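Why I Stopped Shopping by the Big Number on the Label

I've been taking hemp extracts for long enough now that people ask me about them at parties, which is a strange thing to be known for. The question is nearly always the same. How many milligrams do you take? And I give my number and they nod, and I can see them filing it away as if I'd told them my shoe size and they were planning to go out and buy my shoes.

I think the milligram has done more harm to ordinary shoppers than any bad product on the shelf. That's a big claim for a unit of weight, I know! But bear with me.

Go into any shop that sells this stuff (mine is a narrow little place called Totidport, wedged next to a dry cleaner) and look at the front of the bottles. The biggest thing on them is a number. 900, say, in type you could read from across the street. What does the 900 refer to? On one bottle it's the amount of CBD in the whole thing. On the next one over it's the total of all the cannabinoids added together, and on a third it's the weight of "hemp extract," a phrase that can cover waxes and plant fats and pretty much whatever else came along for the ride. Same number, same size of type, three different meanings. If milk were sold that way there would be a riot in the dairy aisle.

So the first thing I'd like, please, is for everyone to put the per-serving amount on the front and say what it's an amount of. A few do. Ostermann does it on their tincture, in plain letters, and I bought it for that reason alone before I knew whether I'd like it. (I do, mostly. It tastes like a hayloft.)

My other complaint is about how people use the number once they've got it. We treat it like a strength rating, as if more is further along some road we all want to travel. I did this myself. I started with a small dose in the evening, felt nothing much, and doubled it, and then doubled it again, and by the end of the month I was spending a silly amount of money and had heartburn. I never once stopped to ask whether I was taking it with food. I was taking it at night on an empty stomach with a glass of water, feeling very healthy about the whole business.

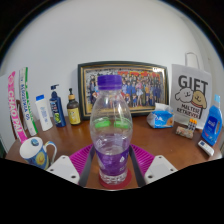

Purple cap, purple label, and a little clear liquid left in the bottle.

CBD dissolves in fat. It doesn't care for water one bit. Studies have found that people absorb a good deal more of it alongside a fatty meal, and yet I had read label after label that said "take one dropper daily" and left it there. With what? When? I moved mine to breakfast, next to eggs and buttered toast, and I dropped back down to where I'd started. I can't swear to you that it was the butter. I'm one person with a toaster, and my evenings got quieter that spring for other reasons too. But I've stayed at the low dose ever since and I haven't missed the high one.

What bugs me is that this information costs a company nothing. It would fit on the side of the box. Instead the side of the box has a mountain on it, or a leaf with a sunrise coming through, and a paragraph about balance. I have had it up to here with balance. Tell me whether to eat first!

While I'm grumbling, lab reports. Most decent brands now have a little square code you can scan, and it takes you to a certificate from a testing lab, and I'm glad of it. But have you tried reading one? The last one I opened ran to 16 pages. I went through the entire thing at the kitchen table with my reading glasses on, and I still had to look up half the abbreviations. For the record, I think there are only 2 things most of us need to check. Does the batch number on the report match the batch number on your bottle? And is the THC figure one you can live with, especially if your job tests for it? Look for the pages on solvents, metals and pesticides as well, and if those pages aren't there at all, put the bottle back.

The batch number trips up more brands than you'd think. I scanned a jar of Misus gummies and got sent to a report for a completely different flavor. The kid at the counter said it was probably fine. Maybe it was! I bought something else.
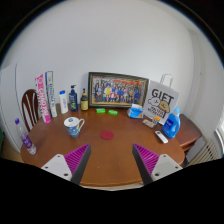

Then there's the matter of who you ask. I get told all the time to "talk to your doctor," and I agree with that, I really do, above all for anyone on blood thinners or seizure medicine or anything that comes with a grapefruit warning. CBD can interfere with how the liver handles some drugs, and that isn't a rumor from a message board. But my own doctor, whom I like very much, said she'd had next to no training on the subject and would look into it. She did look into it, to her credit, and called me back at dinnertime to go over my prescriptions. Plenty of people don't have a doctor who will do that. A pharmacist is a pretty good bet if you don't. Mine was happy to check the list while I waited, and I'd never have thought to ask.

The folks at Stidance, who put out a newsletter I half enjoy, argued this winter that shoppers don't want all this detail and that a big friendly number is what sells. I'm sure the number sells. So do scratch-off tickets. I'd only say that every person I know who gave up on this stuff gave up after buying one expensive bottle with a giant number on it, taking it any old way for 3 days, and deciding the whole thing was nonsense. They might be right about that, for them. It doesn't suit everybody, and the evidence for a lot of what gets promised is thin. But they never gave it a proper try, and the label didn't help them to.

If you're new and you insist on a number from me, fine. Start with the lowest serving the bottle allows, take it with a real breakfast, and write down how you slept and how you felt in a notebook you'll be able to find again. Give it a few weeks before you change anything. And keep the receipt, because some shops will take an opened bottle back. Totidport does, though you have to ask at the register.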